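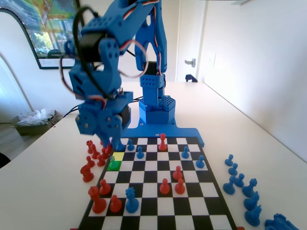
Garden Tote Bags and Aprons from the Handholm Collection

I drew the first Handholm design on the back of a seed packet while I was waiting for a kettle to boil, and I still like it best. It's a fat little toad in rubber boots, holding a trowel that's a bit too big for him. He went on a tote bag, then on an apron because my sister asked, and now there are 11 designs in the collection and I keep adding more every time I should be weeding.

All of the art is mine. I draw in pencil, ink it with a brush pen, and color it on the computer. The printing and sewing get done by Bamau, and they ship straight to you. I don't keep boxes of bags in my house (my husband is thankful).

The Toad in Boots Tote

This is the one on natural cotton canvas with the long handles, so you can get it over your shoulder even with a winter coat on. I've had mine for three summers. It has carried tomatoes, library books, a wet dog towel and one very angry hen, and the toad has faded a little on the belly but otherwise he looks fine. It holds up to 30 pounds according to the tag inside. I haven't weighed the hen.

You can get the tote in natural, sage, or a sort of brick color. I'd go for natural if you want the greens to pop. On the sage one the toad blends in a bit, and some people like that better!

The Bean Pole Apron

OK, this one took me forever. It's a scarlet runner bean climbing all the way up from the hem to the bib, with a wren sitting in it near the top. The apron has two deep pockets at the front and a small one on the bib for a pencil or plant labels. The straps cross at the back, so nothing pulls on your neck, and there's a D-ring on each side to adjust the length.

It makes a really nice present for anybody who grows vegetables, or who cooks them, or who stands around in the kitchen while other people do. Shireen Xaba wrote to me last spring to say she'd bought four of them for her allotment group and wanted a left-handed version of the bib pocket. I hadn't thought of that. It's now an option in the drop-down, so thank you, Shireen.

One thing to know: the bean vine runs over the pockets, and the pattern doesn't always line up perfectly where the pocket is sewn on. It can be off by a little. If that sort of thing will bug you, pick the plain pocket version in the same menu.

The Snail Parade Tote

Seven snails in a line, each with a different flower on its shell. It's the smallest bag I do, more of a lunch size, and it comes with short handles and a snap. Kids love it. I use mine for seed packets and it sits on a hook by the back door.

How the shop works

You pick the item, the color and the size, and then it's printed just for you. That takes three to five working days before it ships. In December it's slower, so please don't wait until the week before the holidays and then write me a sad email (I will write back, but I can't do anything about it).

If you want a name added under the picture, there's a box for it on the order page. Keep it short. "Grandma Jo's Beans" fits. A whole poem does not, I've tried.

Washing

Cold water, inside out, gentle cycle, hang it up to dry. I've put the apron in the dryer twice by mistake and it came out shorter but still wearable. Iron on the back of the print. No bleach, please!

Sizes and fabric

Toad in Boots Tote: 15 by 16 inches, handles 22 inches, cotton canvas
Snail Parade Tote: 10 by 11 inches, short handles, cotton canvas with metal snap
Bean Pole Apron: regular 30 inches long, tall 35 inches long, cotton twill
Kids' Bean Pole Apron: 22 inches long, one front pocket

People have asked about a plus size in the apron. The tall one has longer straps as well as a longer skirt, and it wraps farther around than the regular. I wear a 20 and the tall ties on me with plenty left over.

Matching things

The toad is also on a mug and a set of note cards. The wren from the apron has her own notebook with dotted pages, handy for planting plans. I've had requests for a seed tin and I'd love to do one, but I haven't found a tin I like yet. The ones I ordered to try had lids that popped off if you looked at them.

Fabrice Renaud asked if the snails could go on a T-shirt. Yes! They're going around the bottom edge, and it should be up in the shop in January. I'm doing it in a looser fit and in the same three colors as the big tote.

Returns

If something comes damaged or it's printed wrong, send me a photo through the contact form and Bamau will make you a new one. You don't have to mail the old one back. If you picked the wrong size, let me know within 30 days and we'll swap it. Bags with a name on them can't be returned unless the name is spelled wrong and it's our fault.

Other stuff in the shop

Garden mugs
Note cards
Notebooks
Kids' aprons
Gifts for bird lovers

I post new drawings in the newsletter before they go in the shop, and subscribers get to vote on colors. Right now it's between a mole with a lantern and a goose in a straw hat. The goose is ahead.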